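Workshop & Home > Laundry > Towels and Linens

Towel Tips I Picked Up at a Robot Open Day

4 min read

I went to the open day at Rositz in October expecting to look at machines for an hour and go home. I came back with a page of notes on folding towels! Rositz has been teaching a robot hand to handle household cloth, and the people who work on it have spent more time thinking about terry than anyone I've ever met (and I ran a guesthouse laundry in Illcombe for 14 years).

Esperanza Yazzie gave the demonstration. She started with the thing I'd never put into words, that a towel has no fixed shape, so before you fold it you have to find it. Find an edge first. Run a fingertip over the pile until you feel the loops stop and the flat hem begin, then follow the hem to a corner. I tried it with my eyes shut at her practice table and it works beautifully. At home I now do this with the whole basket, straight from the dryer, and I've stopped flapping towels around looking for the label.

Her second tip was to press before you pinch. If you grab at terry from above you get a few loops, and that's how loops get pulled. Put one finger down lightly so the cloth can't slide, then bring the others in and take the full thickness of the fabric.
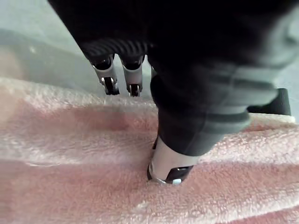
Pulled loops came up a lot, as you'd imagine. Snip them level with small sharp scissors and leave the rest alone. Tugging one only makes a longer one, and you may get a bald line beside it. I keep a pair of nail scissors on the shelf over the washer now.

Then smoothing! I have always smoothed from one end to the other, which just pushes a wave of cloth along in front of my hand. Esperanza smooths from the middle outward with a flat palm, short strokes, finishing at the hems. Much quicker, and the fold comes out square.

A few more from my notes:

Fold thick bath towels in thirds lengthwise first, then in half.
Wash new towels twice before you judge them.
Skip the fabric softener. A half cup of white vinegar in the rinse does nicely (never together with bleach).
Shake each towel once before it goes in the dryer.

If Rositz opens its doors again, go, and take a towel with you.

Comments

Arlo Lindgren: Tried the middle-outward thing on a fitted sheet. Still a fitted sheet, but better.

Marge in Illcombe: Does the vinegar leave a smell?

Dot P.: Marge, mine never have, once they're fully dry.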